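Subject: Re: Fanddale to Cullum in winter – is it worth it without a car?

Hi all,

Yes! Go! I've been itching to answer this one since it popped up, because we got home from that very trip last week and I'm still boring everyone at work with it. I'll try to keep to the practical stuff but no promises.

Short version for those who read on their phones: four nights, no car, train in and coach out, walking the old railway line between the two towns. Cold, quiet, fantastic pies. I'd do it again tomorrow if I had any leave left.

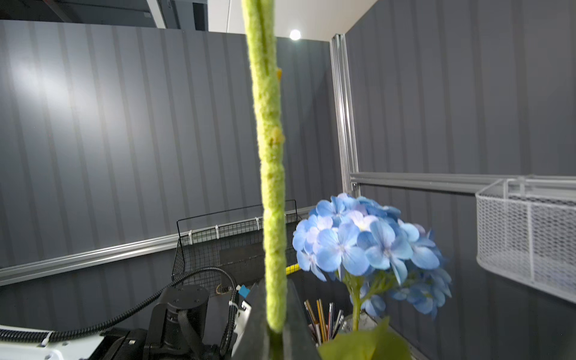 On Sun 11 August a list member wrote:

> We're thinking of the Fanddale rail trail as a winter break, walking not cycling. Everything I can find is written for summer cyclists with a support van, which is not us! We don't drive. Can you still get there by public transport in the low season, and is anything open once you arrive? I'd also love to know how cold it gets at night, and whether the middle section is as dull as people say. We're reasonable walkers but not fast. My other half has a dodgy knee and doesn't do steep descents.
>
> Also, has anyone stayed at the Herrero? The website has looked the same for years and I can't tell if it's still going.

Taking those in whatever order they come to me.

**Getting there**

The train still runs to Fanddale in winter, just less often. We took the morning one and I'd say do the same, as the late one drops you at an unlit platform with a fair walk into town and the pub kitchen already closed. (We know this from a previous visit. Dinner was a muesli bar and a mandarin.) Sit on the left going up for the river. The heating in our carriage was either off or tropical, so layers.

There's a change partway and the connection is tight. The guard told us they hold it if the first train is late, and ours was late, and they did. I wouldn't bet a non-refundable room on that, though.

**The walk**

The full trail is 58 kilometres end to end, and it's a railway line, so the gradients are about as kind to a dodgy knee as you'll ever find. No steep descents anywhere on the trail proper. The one place I'd watch is the detour around the missing bridge after the second siding, where the path drops down to the creek and up again on loose gravel. It's short. Poles would help, or an arm to hang on to. After rain it might be a different story and I'd ask in town before setting off.

We didn't walk the whole thing and I don't feel the least bit guilty. We did the first section out of Fanddale, caught a lift over the farmland with the bag transfer, then walked the last two days into Cullum. The bag transfer is 15 dollars a bag and they'll take a passenger if there's a seat and you ask nicely the night before.

Is the middle dull? Well. It's paddocks. Big, flat, frosty paddocks with a lot of sky, and if you're a bird person you'd probably love it – we saw two wedge-tails from the van and I wished we'd been on foot. If you're pressed for time that's the bit to skip, but my sister-in-law walked it last November and says it was her favourite day of the lot, so there you go.

The tunnel is the highlight for me. Take a proper torch, the phone one is hopeless in there. It's damp underfoot and so quiet you can hear your jacket.

**The Herrero**

Still going! And lovely, in a creaky sort of way. You won't get a reply through the website, so ring them, preferably mid-morning when somebody's at the desk. The rooms are upstairs off a long verandah and ours had an electric blanket, a kettle, real milk in a little jug and a wardrobe you could have parked a bike in. Bathrooms are down the hall unless you ask for one of the two with their own. Ask for one of the two.

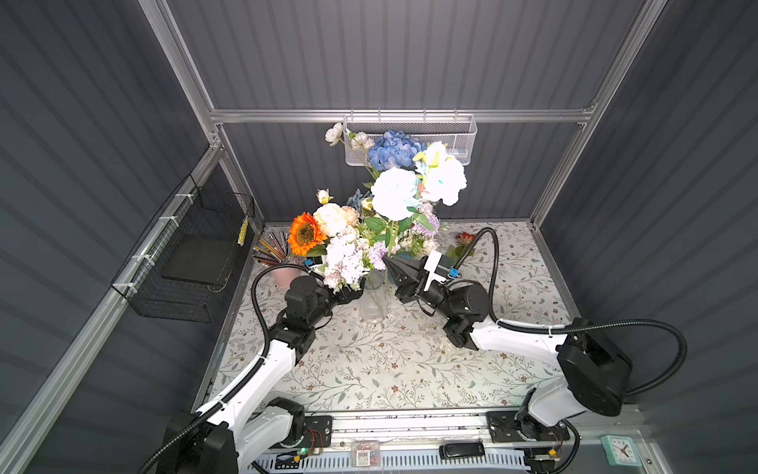
*Flowers, a glass vase and a leafy tablecloth.*

Breakfast is included and it's the whole works, porridge first and then eggs if you can manage them. They'll pack you a lunch too if you tell them the evening before. Mine had a slab of fruitcake in it that got me through the tunnel and out the other side in excellent spirits.

Dinner is only on some nights in winter, and which nights seems to depend on how many are staying. The pub over the road fills the gap. Order the soup.

**Cold**

It's properly cold. We had frost every morning and the puddles on the trail had a skin of ice until well after breakfast. By late morning we were down to shirts, and then the sun went behind the ridge and everything went back on again in a hurry. I'd take:

- thermals, top and bottom, and wear them to bed if you feel the cold
- a beanie you don't mind looking silly in
- light gloves (I took thick ones and kept having to pull them off for zips and sandwiches)
- a thermos, because there's nothing at all to buy between the towns
- something to sit on, the benches are soaked until lunchtime

Leave the gaiters at home. I carried mine the whole way for nothing.

Water is the other thing. The tanks at the shelters are marked on the map but one of them was dry when we got there, and in winter you tend to think you don't need much. You do. Fill up in town.
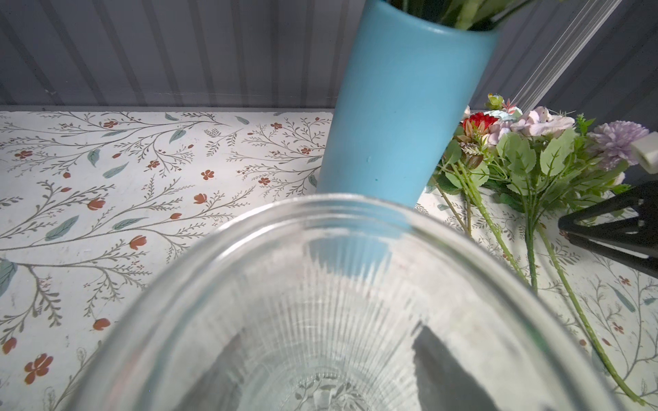 As for pace, we're not fast either, and daylight was only a problem once, when we'd dawdled over second breakfast and then stopped to talk to a man mending a fence for the better part of an hour. We came in with the street lights on. If you're away from the door by nine you'll have plenty of time to poke around the old stations, and you should, because the waiting room at the third one has the original timetable boards up and a visitors' book going back decades. Some of the entries are a hoot. There's a running argument in there about whether the stationmaster's cottage is haunted, conducted in different handwriting over what looks like years, and I added my two cents' worth.

**What's open in Cullum**

More than I expected, given what we'd been told! The bakery is open every morning except Monday and sells out of the good stuff early. The second-hand bookshop opens when the owner feels like it, which was twice while we were there, and I came home with a bag much heavier than the one I left with. The museum was shut for winter but there's a phone number on the door and they'll let you in if you ring. We rang. We got the complete tour, including the shed that isn't on the signs, with all the railway lamps in it.

The little supermarket is fine for walking food and hopeless for anything fresh. Greens are better bought from the stall on the road in, honesty box, bring coins.

There's a nice flat loop around the reservoir if your legs want a rest day that isn't quite a rest day. Dogs welcome, by the look of it. We met half the dogs in town. 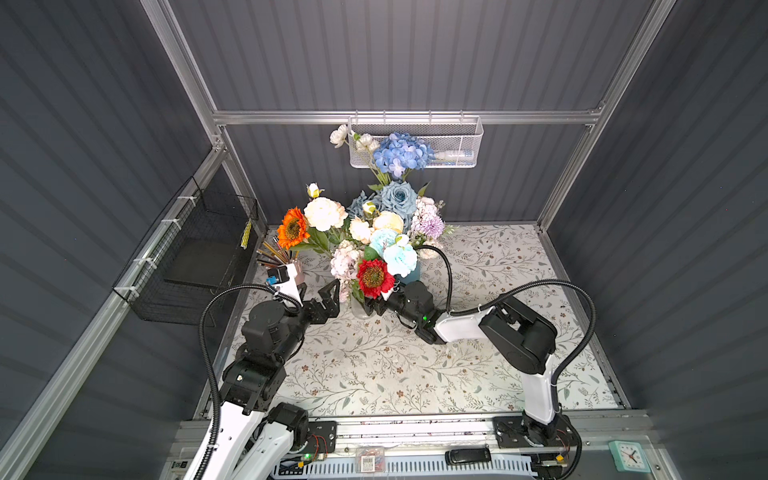

**Getting home**

The Trurutis coach is the one you want out of Cullum. It leaves from outside the post office, where there isn't a sign, and the driver will stop if you're standing there looking hopeful with a pack. Book it all the same. The winter timetable is different from the one printed on the back of the trail map, and we only found that out because the woman at the Herrero made us check. If your map is the older one with the green cover, ignore its coach times altogether.

The coach meets the main line with enough of a wait for a cup of tea. Keep some food on you, as the station kiosk had its shutter down when we came through and the vending machine had eaten somebody's money and was sulking.

A couple of things I haven't worked out and would love to hear about from anyone who knows:

1. Does the bag transfer run on Sundays in winter? The sheet in the visitor centre said yes and the driver said not often.
2. Is the old spur line past the reservoir walkable? There was a gate with no sign on it and we chickened out.

And to the person who asked in the first place – if you do go, please post about it afterwards, I'd love to hear how the knee got on with the creek crossing. I can send a scan of our marked-up map off-list too, with the dry tank and the good lunch spots on it. Just be warned there's soup on one corner.

Happy walking, and wrap up!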